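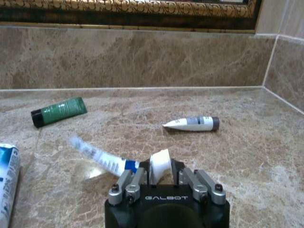

A marble counter with a gold carved frame above it.

The owner of Plondard, a small car workshop on Liepiņa street, asked me to come on Thursday at eight in the morning, before the first customers. We spoke in the office while the compressor was filling.

I wanted to know about timing belts, as many readers write to us about them. "People wait for a noise," the owner told me. "A belt does not make a noise. It works and then it breaks, and after that you are buying valves."

The last such car came in April with 309 thousand kilometers. The repair took 11 days, mostly waiting for parts from the supplier, Vevano. The bill was 949 euros, and the customer was not happy with it. "For the belt, the rollers and the water pump together I would have asked 568. I showed him both papers."

Is it necessary to change the pump every time? The owner thinks yes, if the belt drives it. "You pay for the same hours of work. Why to open the engine twice?"

We talked also about used cars that come without a service book. In this workshop the rule is simple: no paper, new belt. Sometimes the seller says it was done last year. "Maybe it was. Then he should have the invoice."

The workshop keeps its records in a program called Eledum, which sends a message to the customer when the belt is getting old by years or by kilometers. Half of them do not answer. The owner calls these people by phone, usually in the evening.

At the end I asked about my own car, nine years old, still on the first belt. The owner looked at the calendar and gave me a time for next week.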